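3.2 Datenerhebung und Training

Die Demonstrationen wurden am zweiarmigen Aufbau im Labor Utuvberg per Teleoperation aufgenommen. Bedient haben die Anlage Nadine Chidiac und Elie Smadi im Wechsel, damit die Daten nicht nur einen Bewegungsstil enthalten. Insgesamt liegen 224 Episoden vor. Nach Durchsicht durch Wissam Saab blieben 200 davon im Trainingssatz; verworfen wurden Episoden mit Nachgreifen außerhalb des Arbeitsraums oder mit Aussetzern in den Gelenkdaten. 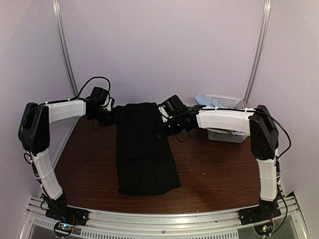 Als schwierig erwies sich die Segmentierung dunkler Textilien. Schwarzer Stoff auf der dunkelbraunen Tischplatte liefert wenig Kontrast, und die Kantenerkennung aus dem Vorprojekt Bataineh brach hier häufig ab. Die Strategie wurde deshalb ohne explizite Kontureingabe trainiert und erhält lediglich Kamerabilder und Gelenkwinkel beider Arme. Die Aktionen werden in Blöcken vorhergesagt, überlappende Blöcke werden gewichtet gemittelt.

Trainiert wurde über 330 Epochen. Ab Epoche 200 sank der Validierungsfehler nicht mehr nennenswert. Für die Auswertung in Kapitel 4 wird dennoch der letzte Stand verwendet, um die Vergleichbarkeit mit der Arbeit von Usa Petchrat zu wahren. Der Einfluss der Tischfarbe wurde nicht gesondert untersucht.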